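Jidby Player Support
Ticket category: Seasonal events, rewards and currency
Subject: Lantern tokens missing after the Drusden Harvest event
Platform: PC and console
Status: Partly resolved

Initial report

The player states that the event balance in Drusden Harvest dropped from 3,000 lantern tokens to 184 after a match on the Tonitz Marsh map. No purchase was made at the event vendor. The player restarted the game and signed out of the account, and the balance remained at 184. The mask earned on the first night of the event was still in the inventory.

First response from Support

Thank you for contacting Jidby Player Support. We have reviewed the account and can confirm that no tokens were spent. The server record shows the full balance. The figure shown in the event menu is read from a local save file, and that file was not updated when the match ended.

Please complete the following steps in order:

Close the game fully from the system menu.
Open the launcher and select Repair Files.
Wait for the repair to finish before signing in.
Enter the event hub, speak to the vendor, and leave without buying anything.

Please do not delete the save folder. Deleting it will remove custom control settings, and these cannot be restored by Support. 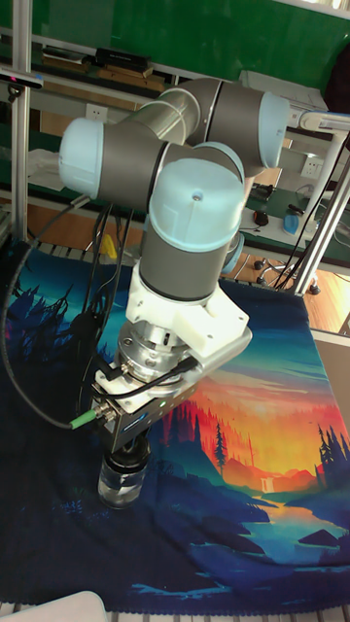
Robot arm over a printed fabric mat.

Player reply

The repair finished without errors. The balance now reads correctly in the event hub. However, the reward track still shows tier 4, although tier 12 had been reached before the fault. The rewards for the tiers between are marked as locked. The player also reports that the weekly challenge for Tonitz Marsh has returned to zero.

Second response from Support

We have reproduced the reward track fault on a test account. It occurs when a player leaves a match during the final score screen while a party invitation is open. The match is counted for tokens, but the reward track does not receive the result. All later matches in the same session are then left out of the track.

The challenge fault has a separate cause. Challenges for this map were reset in error during maintenance in October, and progress made before that maintenance will be returned automatically. Players do not need to submit a new ticket for this item.

Until a fix is released, we recommend that players remain on the score screen until the return to the hub is complete. Party invitations may be accepted once the hub has loaded. 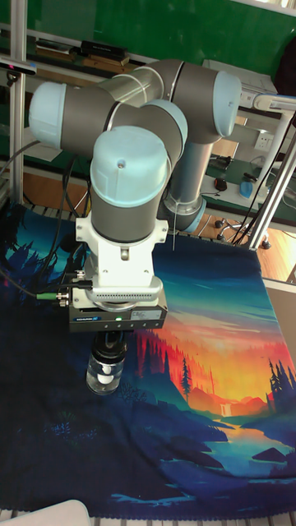
Arm with pale blue joint caps, wrist pointing down toward the table.

Escalation note

Transferred to the Rowbotham server team, which maintains the reward track service. The team has been asked to compare match records with tier records for this account and to grant any missing tiers by hand. Cosmetic items granted in this way will arrive through the in-game mailbox and must be claimed before the event closes. Unclaimed mail is removed at the end of the event. 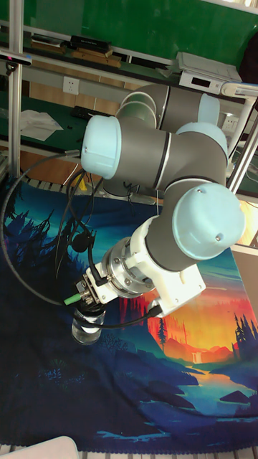 The Rowbotham server team has restored the account to tier 12, and the related rewards have been sent to the mailbox. One item remains open. The Marsh Warden armor set, which is included in those rewards, loads without its color choice on some systems and appears in plain gray. The correct default is gray limb sections with light blue caps at the joints, much the same pairing as on the robot arm in the photograph. Players who see the armor in gray only should open the wardrobe, select any other color, save, and then select the default again. The choice is stored on the server and will carry over to other devices.

Current status

Token balance: resolved.
Reward track: resolved for this account, fix pending for all players.
Weekly challenge: progress to be returned automatically.
Armor color: workaround available, under review.

This ticket will remain open until the armor item is closed. To add information, please reply to the original message and keep the subject line unchanged.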